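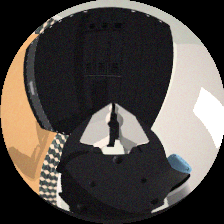

About Wollside

Wollside is a small consumer research office. We read the claims that companies print on home water filters, air purifiers and the like, and we check whether the claims mean anything. Often they don't mean much.

We started with one question: what does "up to" cover? A jug that removes up to 99 percent of something may remove far less on an ordinary morning with ordinary tap water. We wrote to makers and asked for the test reports behind the numbers. Most of the replies were brochures.

What we do now

Our reading list holds 122 product claims at the moment. For each one we ask who ran the test, who paid for it, and whether the thing tested is the thing on the shelf. If we can't get an answer we say so on the page and leave the claim marked "unsupported". That doesn't mean false. We get letters about this, and the wording is staying.

The lab work is done under contract by Szabo, which also does work for manufacturers. You should know that. We send samples under code numbers and publish the raw results next to our own reading of them, so you can decide if we got it right. We have been wrong before, and the Corrections page has the details — including the Kutura review, where we misread a flow rate and had to take the whole piece down in March.

What we don't do

We don't give awards. We don't sell badges, seals or "approved by" stickers, and if you see one with our name on it, please write to us. We don't rank products from best to worst either, as most of the rankings we have looked at fall apart once you ask how the points were added up.

Money

Readers pay for Wollside through subscriptions. A reading grant from Rino covered our first 18 months and came with no say over what we print. It has ended. We buy every product we test at the shop price and keep the receipts.

Getting in touch

Write to the office if you have a claim you'd like checked. Send a photo of the label and tell us where you bought it. Replies can take up to 3 weeks.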